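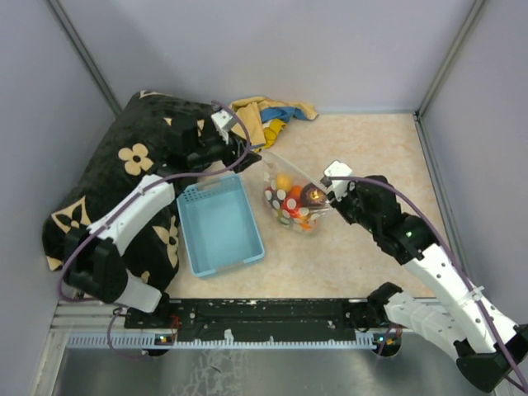

The soft pile, awaiting judgement, with a clear bag of small colourful bits beside it.

Soft things: how to fold what doesn't want folding

Filed under: Bedrooms, Cupboards, Despair

Towels are easy. Anyone can fold a towel, and people who are smug about their airing cupboards are nearly always smug about towels. The trouble starts with the plush stuff, which has no corners worth the name and goes back to being a heap the moment you turn round.

I've had 18 letters on this since the spring, most of them about black plush. Lowri Vaughan wants to know if hers can be made to lie flat. It can't, Lowri, but it can be made to lie smaller.

Shake first, fold second
Take it outside and give it a proper shake. Black shows every crumb and every hair, and folding them in only keeps them safe until winter. If there's still fluff on it, go over it with a barely damp rubber glove, all strokes in the same direction.

Thirds, then roll
Lay it face down on a clean floor. Fold it in thirds lengthways, kneel on it (this is the only exercise I recommend on this page), then roll from one short end. Tie it with something wide. String leaves a dent in the pile that will outlive you.

Flowers outwards
With a patterned one, finish with the pattern on the outside. Big cream flowers on black are easy to spot at the back of a dark shelf, and plain black is a hole in the cupboard that you put your hand into and hope.
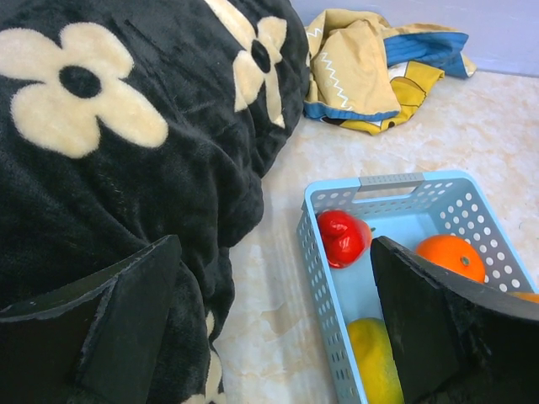 Thinner cloth is another matter. Bright cotton and the like should never be stored under plush, where it comes out with creases you could post a letter in. Fold it separately and stand it upright in a drawer, edge up, so the colours show. Mererid Kneath rolls hers and swears by it. I have seen Mererid's drawers and will say only that she is a very good cook.

If anything has a zigzag or a trim along the edge, fold so that the edge lies on top. Trims that get bent under tend to stay bent, and ironing them back is a job for people with longer evenings than mine.

Small bits
Put them in a clear bag. Not a pretty tin, not a biscuit box with a label reading "misc". You want to see what's in there without tipping it out on the floor at seven in the morning. Squeeze the air out before you close it and keep it away from the plush, which will swallow it whole. Keep bags and small pieces well out of reach of babies and toddlers, too.

Where it all goes
Heaviest at the bottom, obviously, though you'd be surprised. Leave a hand's width at the top of the shelf. Slamet Subramaniam writes from Jestedville to say he packs his to the ceiling and shuts the door with his hip. We look forward to hearing from him in July, when he opens it.

Next time: pillowcases, and where the other one went.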